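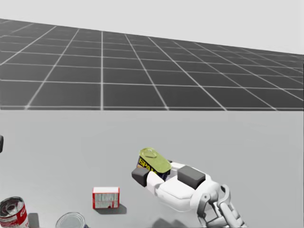
Grasp fault checklist, simulated tabletop cell
2 min read

Opened after the Wednesday run at Domholm, when the hand let go of a can in mid-lift. Same scene reloaded for this check.

1. Can clear of the table before any arm travel. OK.
2. Both gray pads bearing on the can. CHECK — the can sits tilted in the grip. Log contact force on each pad separately.
3. Neighboring items outside the swing path. OK for the red and white box. Soup can not yet checked.
4. Grip force limit. FAIL. Darska config had 8 N, should be 30 N. Corrected, needs a second reader.
5. Slip alarm stops the arm. FAIL. Alarm was raised at step 187 and the arm kept moving. Ticket open with Adugna.
6. Second arm parked and locked out. Not confirmed. Check the joint log, not the view.
7. Emergency stop from the console. OK, tried 2 times.

Do not load this grasp on the real hand until items 4, 5 and 6 are signed.

Contact: Vusberg cell safety desk | © Vusberg | Back to top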